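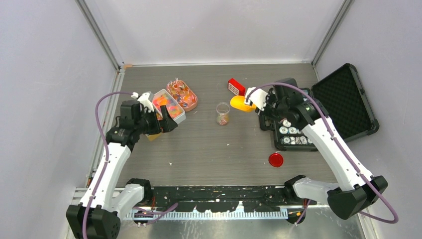
I. Magaña
Bench automation lead and maintainer of this data card, Nerencombe

Nerencombe small-parts bench: working rules and data card

Summary
This card covers 183 episodes recorded on the two-arm bench at Prundthorpe. It also sets out the rules that operators and annotators follow. The rules apply to any recording submitted under the Nerencombe name, including those made at other sites. Where a site has stricter rules of its own, those take precedence.

Contents of the release
Each episode folder holds joint positions for both arms, gripper commands, fixed-camera video and a plain text note written by the operator. Left and right are given as the fixed camera sees them. Episodes from August were recorded under version 1 of these rules and are marked v1 in the index. Everything later is version 2.

Workspace
Loose parts stay in open containers until they are handled. In the view at the head of this card the left gripper is over the white tray, with the pink oval dish behind it and the clear glass beaker near the centre of the floor. Glassware must stand where both grippers can pass it without crossing arms.

Lids left inside the enclosure lie flat on the floor. Hinged cases are opened fully before the arms are enabled, and the lid must not rest against a cable. Check this again if a case has been moved between episodes.

Cables
Leave enough slack for the full reach of the wrist. No cable may run between a gripper and its target at the start position. Replace any cable with a split jacket; tape is not an accepted repair.

Operation
One operator controls both arms. A second person may watch but must not reach into the enclosure while power is on.
Only one gripper may be over a given container at a time.
Speed limits are set in bevov.conf and are not changed during a session.
After a dropped part, carry on if it is clear of both arms. Otherwise stop, disable both arms and mark the episode "interrupted".
Do not delete failed episodes. Mark them "failed" and give the reason in the note.

Annotation
Label the container a part is taken from and the container it is put into. Use the colour and shape of the container, never its contents. If the fingers hide the part, enter "unclear". Two annotators label each episode separately, and disagreements are kept in the file as separate entries.

Known limits
The fixed camera gives no reliable depth. Small parts in a full tray cannot be told apart and should not be used for counting. Paint marks on the front rail are not reference marks.

Changes
Version 2, 16 November 2018: cable section added; "interrupted" split from "failed".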